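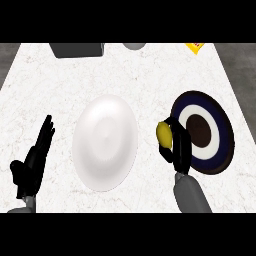

Otine Graffiti Gel for Brick and Stone – Full Kit

Item 982
$232.00
In stock, ships Thursday
Sold by Navuvance

What this is

Otine is a thick, slow-working paint remover for spray paint and marker on old masonry. I'm Yasir Bugti and I've been cleaning tags off buildings for a living since before I had gray hair, mostly brick storefronts, retaining walls, cemetery gateposts and the occasional war memorial (those make me mad every single time). I started mixing my own gel because the stuff I could buy was made for steel and glass. Put it on soft brick and it runs straight down the wall, takes the color with it, and you've got a pink streak four feet long where there used to be one ugly word.

Otine stays where you brush it. You can put it on a vertical wall, go eat your lunch, and it'll be sitting in the same spot when you get back. It has no grit in it and it doesn't need a pressure washer. Please don't use a pressure washer! I've seen more walls wrecked by the cleanup than by the kid with the can.

What you get in the box

Two tubs of Otine gel, enough together for 50 square feet of ordinary brick
One 27 oz bottle of Flusico rinse concentrate
Two natural bristle brushes, one wide and one narrow
Plastic scraper with a rounded edge
Roll of cover film
Chemical-resistant gloves, size large (tell me in the order notes if you want medium)
pH strips
Printed instruction card, English and Spanish

You'll need your own eye protection, a couple of buckets, and a garden hose or a pump sprayer. A hose is nicer. I've done whole walls off a pump sprayer when there wasn't a spigot and it's a long afternoon, but it works.

What it's for

Brick, limestone, sandstone, granite, unpainted concrete block and lime mortar. It'll lift regular spray paint, most permanent marker, and crayon. It does pretty well on shoe dye. On old tags that have been baking on a south wall for years, plan on doing it twice.

What it isn't for

Don't use it on a wall that's painted on purpose, it can't tell the difference. Keep it off vinyl siding, plastic signs, car paint and asphalt. Polished stone is a maybe. The gel can dull a polish, so try it down in a corner where you don't care and look at it the next day in good light. If you're dealing with anything carved, anything crumbling, or anything with a historic plaque on it, call whoever looks after the building before you open the tub. I lose sales saying that, and that's fine.

How I use it

First, the test patch. Pick a spot as big as your hand, low down, off to one side. Brush on gel, cover it, wait thirty minutes, rinse. Let it dry all the way before you make up your mind – wet stone looks good no matter what you did to it.

Once you're happy, wet the wall below the tag and keep it wet. Paint that drips onto dry brick soaks right in, but wet brick sheds it. Then brush the gel on thick, like you're frosting a cake. People are stingy with the first coat and then have to do three. Press the cover film over it so it doesn't skin over.

Fresh paint, give it thirty minutes. Older paint, two hours, and I've left it overnight on a really stubborn one. Lift a corner of the film now and then. When the paint wrinkles and slides under your thumb (gloved thumb!), it's ready.

Scrape off the bulk into a bucket, working from the bottom of the tag up. Then mix one capful of Flusico into a gallon of water, brush it in, and rinse with plenty of clean water. Check with a pH strip while the wall's still wet. You want it to match your tap water. If it doesn't, rinse again.

Best weather is cool and overcast. In August I start at six in the morning and quit when the sun comes around, and if the wall's warm to the touch I just come back another day. Don't bother if it's going to freeze overnight either.

About shadows

You may get a faint gray or colored ghost where the tag was, mostly with red and black. That's pigment down in the pores. I'd leave it alone for a couple of months before trying anything stronger, as a lot of them fade by themselves with sun and rain. If it still bugs you after that, a second round of gel under film overnight usually takes it down to where you have to know it's there.

Before you clean anything

Take pictures of the tag, straight on, with something next to it for scale, and write down when you found it. If you're reporting it to the police or your insurance company they'll want that, and once the wall's clean you can't go back. Then get it off as soon as you reasonably can. Day-old paint comes off in half the time, and in my experience a clean wall gets hit less often than one with three tags on it already.

Safety stuff, please read

Gloves and goggles the whole time, even for the test patch. It stings on skin and it's nasty in the eyes. Work outdoors or with real airflow. Keep kids and dogs well back. The scraped-off sludge is paint waste, so it goes to your county's hazardous waste drop-off and not down the storm drain. I lay a sheet of plastic and a line of old towels along the foot of the wall to catch the runoff. The full safety sheet is in the box and I'll email you a copy ahead of time if you ask.

Storage

Keep the tubs closed and indoors. Otine keeps for two years unopened, one year once you've had the lid off. If it freezes it goes lumpy. Let it thaw, stir it hard, and it's usually okay.

Questions I get a lot

Can I buy just the gel? Yes, single tubs are on the refill page. The rinse is sold there too. Don't swap in dish soap for the Flusico, it leaves a film and the wall collects dirt.

Does it smell? A little, kind of like orange peel and wet cardboard. My truck smells like it permanently.

How's this different from Bukhari? Bukhari is my other one, the clear coating you put on afterward so the next tag wipes off easier. Separate product, separate job, and your wall has to be bone dry first. I don't recommend it for soft sandstone.

Will you come do it for me? If you're within a couple hours' drive, maybe. Send me photos of the wall and tell me what it's made of, if you know.

Shipping and returns

Ground shipping only, lower 48 states, on account of what's in it. Orders in by noon Wednesday go out on that week's Thursday truck. Unopened kits can come back within 30 days for a full refund, less postage. Opened tubs I can't take back, but if you did the test patch and it flat out didn't work on your wall, write to me with a photo and I'll sort something out.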